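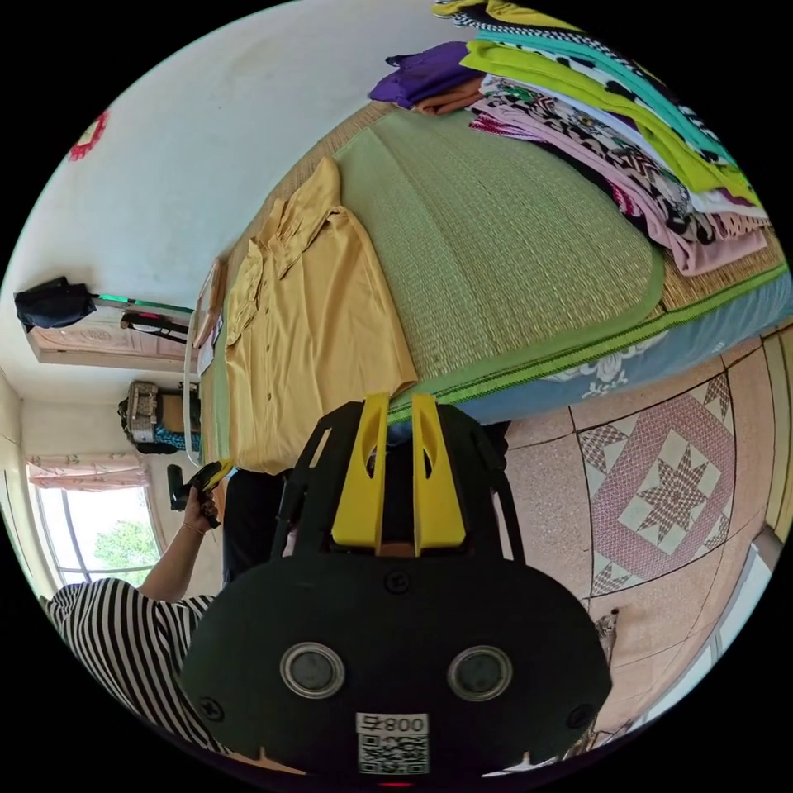

Folding and storing shirts: frequently asked questions

These are the questions we get most often at Norkness about folding clothes at home. Most are about button-up shirts, which people find harder than anything else in the basket. If yours isn't covered, write to us using the form on the contact page.

Do I need a table to fold on?

No. A bed is fine and is what most people use. It is a good height for kneeling beside or standing over, and there is room for the finished pile at one side. The one drawback is that a soft mattress gives when you press on it, so the creases don't come out as sharp. A woven mat laid over the sheet helps. It gives you a flatter surface and the shirt doesn't drag the bedding about with it.

A clean floor also works if your knees are up to it.

Should I do up the buttons first?

Do up the top one, one in the middle and the last one. You don't need to do all of them. If the collar is left open it slides sideways as soon as you turn the shirt over, and then the whole fold is crooked.

For shirts with a stiff collar, do up the top two.

Face up or face down?

Lay it face up first. Straighten the button band with the flat of your hand, set the collar and pull the side seams out. Then turn it over and fold from the back. You can fold a casual shirt face up if you prefer, but the sleeves will show on the front.

How do I fold a short-sleeved button-up?

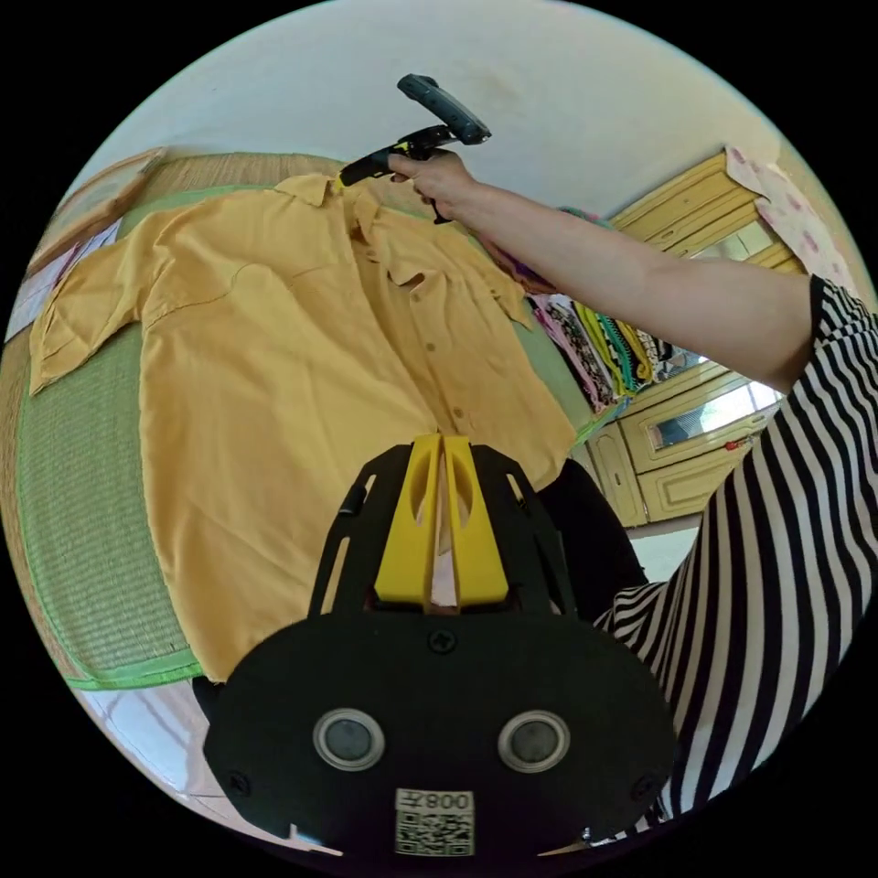
Reading time: 4 minutes

Start with the shirt spread flat, collar away from you. Smooth the front from the collar down. If there is a breast pocket, check that it is empty and that its flap, if it has one, is lying down.

Pick the shirt up by the shoulders and turn it over.

Fold one side in towards the middle, so that the edge of the fold runs from halfway along the shoulder straight down to the hem. The sleeve comes with it. On most short-sleeved shirts the sleeve will lie inside the body without any more folding. If it sticks out past the other side, turn it back on itself.

Do the same with the other side. Both edges should be straight and the same distance from the collar.

Bring the hem up by a hand's width, then fold the bottom half up to just under the collar. Turn the shirt back over.

What about long sleeves?

Everything is the same until the sides come in. Fold one side in, then bend the sleeve down at the shoulder so that it runs parallel to the edge. Fold the other side over and do the second sleeve the same way. If the cuffs hang below the hem, turn them up before you fold the body. Cuffs can be left unbuttoned.

How big should the finished shirt be?

It depends on where it is going. Measure the shelf or drawer first and fold to fit. For an open shelf we suggest the width of a sheet of A4 paper. You can use a sheet as a guide for the first few: put it on the back of the shirt under the collar, fold the sides over it and slide it out at the end. Marion Shearer, who answers most of these letters, uses the lid of a shoebox.

Can I stack shirts with other clothes?

Yes, but put the heavier and larger things at the bottom. Shirts should go near the top, where the collars won't be squashed. Mixed piles are fine for a day or two while you are working through the washing. For longer storage, keep one kind of thing to a pile so that you aren't pulling from the middle.

Patterned clothes are easier to find if you leave the folded edge facing out. With plain shirts in similar colours, face the collars out.

How high can a pile be?

In our August reader survey we had 2,085 replies, and the most common complaint was piles falling over. Our own limit is 13 light garments. If the pile leans when you take your hand away, split it in two.

Should shirts be hung or folded?

Linen and anything you have ironed for work should be hung if you have the space. Everyday cotton shirts can be folded. Knitted polo shirts should always be folded, as hangers stretch the shoulders.

My shirts come out creased. What am I doing wrong?

Usually one of these:

The shirt was still slightly damp. Leave it another hour.

It sat in the basket overnight. Shake it out hard, by the hem, before you lay it down.

The front wasn't smoothed before turning over. Creases made at that point get pressed in by the rest of the pile.

The drawer is too full. You should be able to get your hand flat between the top of the clothes and the drawer above.

Is a folding board worth buying?

If you have a lot of shirts and want them all the same size, yes. We have tried the Avudico and the Ocampo. The Avudico is stiffer and better for adult shirts. The Ocampo is smaller and suits children's clothes. Neither is any quicker than folding by hand once you have had some practice.

Do you have this page as a printed sheet?

Yes. Ask for sheet 348 through the contact form. It is one side of A4 and has the short-sleeved and long-sleeved methods only.

Where are the questions about trousers and bedding?

Trousers are on the Wava storage page, along with jumpers. The fitted sheet page is being rewritten and will be back shortly.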